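Visite chez Brurkier : une matinée à l'atelier de collecte
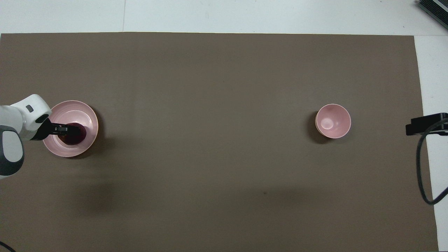 Le bras tient un objet bordeaux dans l'assiette rose ; le bol est posé plus à droite, sur le tapis brun.

Samedi 7 juin, Brurkier ouvrait ses locaux au public. L'entreprise prépare des jeux d'exemples pour des systèmes qui apprennent à manipuler de la vaisselle. Nous étions un petit groupe, reçu par Thilini Uddin, responsable des enregistrements.

La visite commence par la salle des postes. Chaque poste tient sur une table blanche couverte d'un tapis mat. Le fond uni facilite le tri des images, et l'atelier l'a adopté en février après des essais sur table nue – les reflets gênaient trop.

Le jour de notre passage, la tâche portait sur une assiette, un bol et un objet à déplacer avec la pince. Un opérateur guide le bras à distance, va jusqu'au bout du geste, puis remet tout en place autrement. L'assiette change de côté, le bol avance ou recule. L'objectif de la série est de 200 essais, répartis entre quatre opérateurs. Chacun travaille deux heures, puis passe au contrôle.

Les essais ratés sont gardés. Sombat Wannasri, qui s'occupe de la relecture, les classe à part avec une note courte : prise trop haute, objet lâché, bord de l'assiette touché. Il nous a montré trois essais à la suite sur son écran. La différence entre le deuxième et le troisième m'a échappé, il a fallu qu'il repasse la séquence au ralenti.

J'ai demandé si les gestes hésitants posaient problème. Réponse de Thilini Uddin : oui, quand l'opérateur s'arrête longtemps au-dessus de l'objet, le modèle apprend aussi l'arrêt. Ces passages sont coupés ou l'essai est refait.

Nous n'avons pas vu l'entraînement, qui se fait sur un autre site, à Britbridge. Le café était servi dans le couloir, et la salle des postes se visitait par demi-groupes. Prévoir des chaussures fermées, c'est demandé à l'entrée.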